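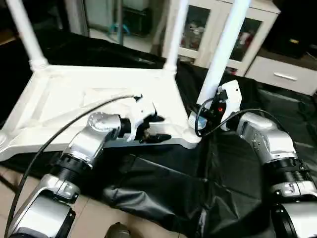

Workshop notebook, December, afternoon: the white stool

Long afternoon with the stool, and I want to get it written up before I go home and forget which leg was which (I did exactly that with the Garrido bench last winter and spent a whole morning redoing it). It's the white plastic one from the Skellach order, the same pattern we have all been sitting on at the long table, and it had developed a wobble that was starting to get on everyone's nerves, mine especially. Entry number in the furniture book is 581, in case anyone wants to match this page to the card.

Started with it laid on its side on the black plastic sheet, underside facing me. I do like looking at these from below. On top they are as plain as can be, and then you tip them over and there's all that molded ribbing and the diagonal braces running across, and you can see somebody sat down once and thought about where a person's weight goes. All the trouble in a stool like this is going to be on that side anyway, either where a leg meets the frame or out at the feet.

The sheet needs a word. It's the big piece from the Fatard packing, and it will not lie flat whatever I do to it. I smoothed it out before lunch and it had crumpled up again by the time we got going. It does its job, though. The tile in here is hard on white plastic, and the gray marks it leaves are miserable to get off, so I'd rather have wrinkles than scuffs. If someone has an old blanket at home they're tired of, I would gladly take it off their hands, but please not a fuzzy one! The last one shed all over everything and I was picking lint out of the ribs for a week.

What I was looking for

With the stool upright I'd already pressed down on each corner of the seat in turn and got the rocking on one diagonal only. My first guess was the floor. The tiles near the drain have never been level, so I carried it over to the flat spot by the supply cupboard, where the Utico shelf stands, and it rocked just the same over there. So I stopped blaming the floor and turned the stool over.

First thing I went for was the joints. The way I like to do it is to steady the rim of the frame so the whole thing can't roll, and then take hold of the leg close to where it goes in, and try it gently in each direction. If you grab a leg way out at the foot you have so much leverage that everything feels loose, even a perfectly good joint, and you can talk yourself into a repair that was never needed. (I have. More than once.) Up close to the frame you feel only the joint, and a bad one gives a dull little click that you notice in your fingers before you hear it.

One leg had the click. I put a strip of blue tape on it so I'd keep track while turning the thing over and back, and I'd recommend that to anybody, because once a stool has been rolled over a couple of times all of its legs are the same leg.

Then the foot caps. These are round and white like the rest of it, and they are easy to ignore, being at the bottom of everything and usually dirty. I wiped them with a damp rag and went over each one with my thumb. They had worn more on one side than the other, I suppose from people dragging the stool back from the table instead of lifting it. I'm guilty of that myself. One had a bit of grit pressed into it as well, which I worked out with a toothpick.

What I did about it

Took the taped leg out, which needed a quarter turn and a good deal more patience than I'd planned on. There was a ring of gray dust down in the socket, packed fairly hard. Cleaned that with the bottle brush and warm water, then a dry cloth, and left it standing for 15 minutes by the clock with the socket open to the air. I was tempted to cut that short but I've learned. Put a leg back into a damp socket and it seats beautifully and then works itself loose again by the next morning.

Wrapped 2 turns of the thin white tape around the end of the leg before putting it back. One turn was too slack, I could still feel it moving. Three wouldn't go in without forcing, and I don't like to force anything into molded plastic, particularly in December when the room is this chilly and the stuff feels brittle. Two turns went home with a steady push.

Washed the underside while I was at it. There's a surprising amount of crumbs and pencil shavings that find their way up into the ribs, and I couldn't tell you how, given that gravity is supposed to work the other way. An old toothbrush gets into the corners where the braces meet the rim. Dish soap is enough. Please don't use the orange cleaner on these. It left the surface of the step stool tacky, and it has stayed tacky.

How it stands now

Set it upright on the flat spot again and pressed the corners. The click is gone. The rocking is much less but I'd be fibbing if I called it cured. There is still a faint tip on the same diagonal, and I think what's left of it is in the feet. I slipped a folded bit of card under the one I suspect and it sat firm as a rock, so a new cap there ought to settle the matter.

I looked in the parts drawer and we have caps, only they're for the taller stool and a shade too wide. I tried one anyway, for hope's sake. It fell off when I lifted the leg.

Left it at the end of the long table with a paper tag tied on. It's fine to sit on. I would just ask people not to stand on it to reach the upper cupboard until the cap is sorted out, and to use the step stool for that, tackiness and all.

Things to do

Write to Skellach for the smaller caps. Ask whether they sell them singly or only by the bag, and if it's by the bag we may as well do the other stools too.

Check the taped leg again after a week of ordinary sitting. If the click has come back, try the thicker tape with a single turn.

Fold the black sheet properly this time, along the long side first, and put it back behind the door. It was balled up when I found it.

New toothbrush for the cleaning box. The old one has about given up.

Also, the blue tape is down to its last few inches, and the cardboard tube someone put back in the drawer had nothing on it at all, so I've added a roll to the list on the cupboard door.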